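Tymoshchuk Hall, Room 337
Hardware Basics, Handout 2: Inside the Tower

Okay, side panel off, tower on its side, power cord out of the wall (please check twice!). I like to start everybody on the power supply and work inward, so find that big silver box first and read its label.

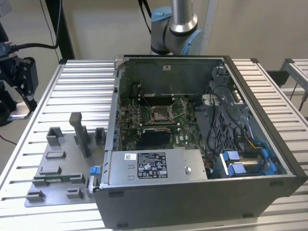 Sockets make people nervous, and I get it, I bent a pin in my first year and felt sick for a week. Go slow. With the retention frame up and the lever swung out, like it is on our Dell board, the pins are totally exposed, so no fingers, no sleeves, no dangling badges in there. The processor comes out of the Pudden tray and goes in flat, with no pushing.

Memory is next. Open the clips, match the notch, hold the module by its short ends and keep it straight over the slot before you press. If you have to lean on it, stop and look at the notch again. 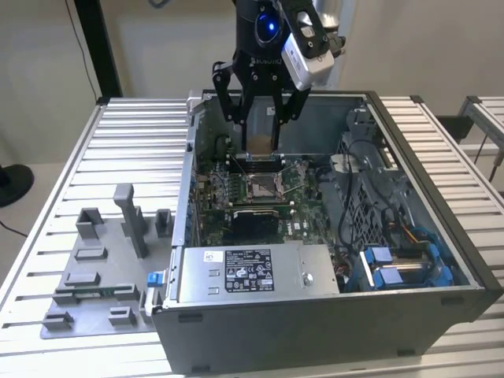
For next time

Read pages 19 to 31 in the Indine packet and bring your Eltik log sheet with the power supply ratings copied in.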